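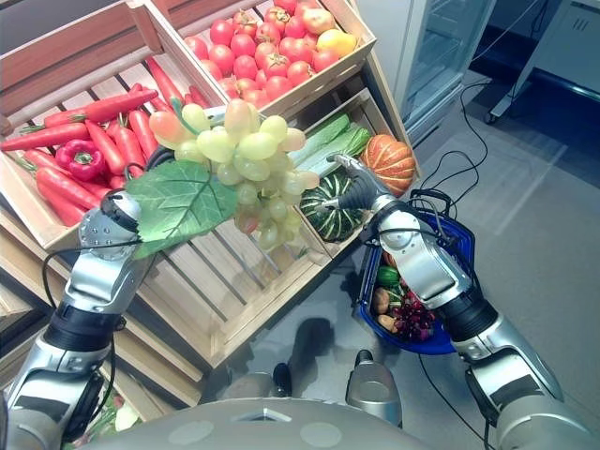 4.2 Adding a carer to the roster

1. Sign in to Surnura and open Staff, then New carer.
2. Enter the carer's name as it appears on their police check.
3. Set the maximum fortnightly hours. The default is 74.
4. Choose a home region, such as Hulolcombe. You can add up to 9 more.

Note: Travel time is paid separately – see Allowances. 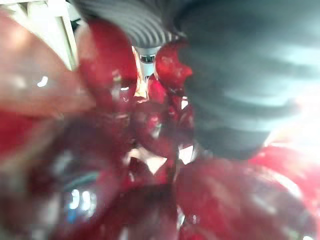
5. Tick each type of care the person is qualified to give, then select Save.
6. Open Clients and assign a backup carer for every overnight visit.

Caution: Deleting a carer cancels all their future visits. To keep the visits, change the carer's status to On leave and reassign their shifts first.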